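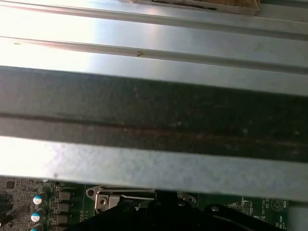
The Second Arm

In the firm of Hlongwane there was one table where old computers were opened, and one robot arm which opened them, and the question of that winter was whether there should be two.

Marthinus Kekana had been asked to write the plan. He was not a man of numbers. He had come to the workshop as a fitter, and he had become the head of it only through staying longer than the others. When the director, Mrs Chauke, gave him the task, she put her hand flat on his desk and said, "One page, Marthinus. What it costs, what it brings, and when we have the money back."

"And if it does not bring the money back?"

"Then also one page."

He began in the evening, when the hall was quiet and only the arm was still working. It moved slowly over a computer case that had its cover off, went down, waited, and came up again. Kekana had placed his chair so that he could see it through the window of the office. He wrote the word Equipment and drew a line under it. Then he wrote nothing for a long time.

The arm itself was easy. The firm Himell had sent an offer, with a good price for a second unit of the same kind. But Kekana had lived through the buying of the first one, and he remembered very well what had not stood in the offer. The floor had been too soft under the pedestal and had to be poured again. The fingers of the gripper wore down on sheet metal much faster than on the plastic parts in the brochure. There was the training of the people, and after the training the weeks in which the trained people were slower than before. He had kept all the invoices in a shoebox, and now he took the shoebox from the cupboard and laid the papers out in the order in which they had surprised him.

At eight o'clock Tshepo Maluleke came in with his jacket already on. He was the youngest in the workshop and he looked after the arm in the late shift.

"You are making the budget," he said.

"I am making one page."

Tshepo bent over the papers. "You have forgotten the camera."

"The camera is included."

"The first camera is included. The second one we bought, and the third one too. It sits on the wrist, near to the fingers. Each time when the wrist turns too close to a case, it is the camera which touches first." He looked for a pencil and found one behind the telephone. "Write two cameras for a year. Write also the cable."

Kekana wrote two cameras and the cable. He noticed that his page was now nearly full, and that he had not yet arrived at what it brings.

"Sit down," he said. "Tell me what you would buy, if it were your money."

Tshepo did not sit down, but he took off his jacket. He went to the window and watched the arm.

"I would not buy the arm," he said at last. "Not first. I would buy a better table."

"A table."

"The cases are all different. One has a bar across, one has not. One is bent from the transport. Unathi places them by hand and pushes them against the stop, and still they lie crooked, a little. Then the arm must search. Most of the time it does not unscrew anything, it searches. With two arms we will have two which search." He was a little ashamed of speaking so long. "There is a clamping table from Pisamora. It holds the case from four sides. I have saved the page."

Kekana knew the page. Tshepo had left it on his desk in April, and in April he had put a cup on it. He lifted his papers one after another until he found it, with the brown ring across the drawing. The price was printed inside the ring. It was a small part of the price of the arm.

He was a careful man and he did not like to be convinced so quickly. So he did what he had learned to do with machines, and went to look. They stood together beside the table, behind the yellow line, and Kekana took out his watch. He measured how long the arm searched and how long it worked, case after case. Tshepo called out "now" when it changed from one to the other. They did this for 30 minutes. Then Kekana put the two sums under each other on the back of an invoice.

In those 30 minutes, the arm had worked for eight.

"That is not good," said Tshepo, as if he himself had been the one searching.

"It is very good. I have my page."

He wrote it new, from the top. First the table, and the floor under the table, and a person from Pisamora to set it up. Then two cameras and the cable. Then gripper fingers for one year, counted from the shoebox and not from the brochure. The second arm he put at the bottom, with the remark that the question should be asked again when the first one was searching less. He thought of what Mrs Chauke would say. She had told the bank already of two arms, and she had told her brother-in-law, and it is hard to go to a bank and ask for less than was promised.

In the morning she read the page standing. She read it a second time sitting.

"Himell gives us the price only until the end of the month," she said.

"I know it."

"Next year it will be higher."

"Yes. I wrote it there, in the last line."

She looked for the last line and found it. Behind her, on the other side of the glass, Unathi was pushing a case against the stop. She stepped back, looked at it with her head on one side, and pushed it once more.

"How long does she do this?" asked Mrs Chauke.

"For each case? I did not measure it."

"Measure it," she said. "Put it also on the page." She took the pen out of his shirt pocket and signed for the table, and then she kept the pen, and went to telephone the bank.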